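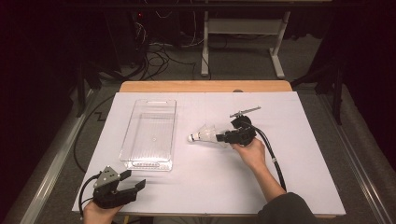 Neswood packs sports sundries for small shops, and since November part of the picking has been handed to Jaltik, the automated line. Before it could take on a new item, people had to do the job by hand grippers first. A shuttlecock is held just behind the cork and lies beside the clear tray. Packers who used to stand at the belt now take turns at the board, at the same rate of pay.

The line handles 763 orders on a normal shift, against a target of 1,000. Soft and odd-shaped items still come back to the benches.

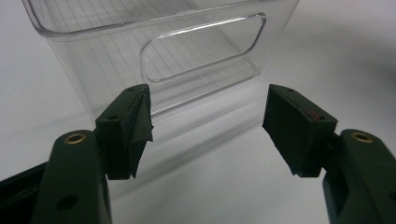 Fifteen packers have moved over so far -- mostly from nights. They say it is easier on the back and harder on the wrists, so turns at the grippers were shortened.

Page updated 15 March 2023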